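2020-03-14
By Muthoni Mabula

I've fallen for the Sullberg baskets! Three plastic ones, red, black and yellow, and they sit side by side on my little stand as if made for it.
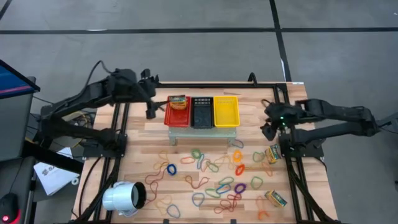 Crayons and bands

Crayon boxes stand up nicely in the red one - you can still read the front over the rim. The rubber bands are next (I own far too many).

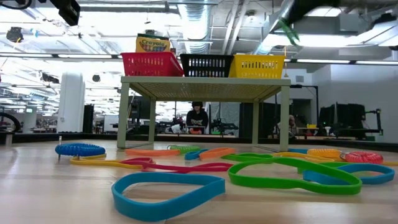

Red, black and yellow, with bands still to sort.

I paid 27 for the set and I'd buy it again tomorrow.

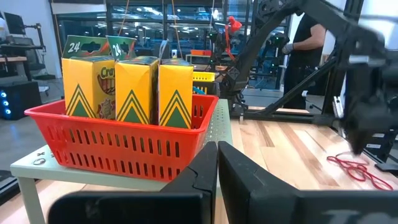
How do you clean them?
Warm soapy water and an old toothbrush for the slots.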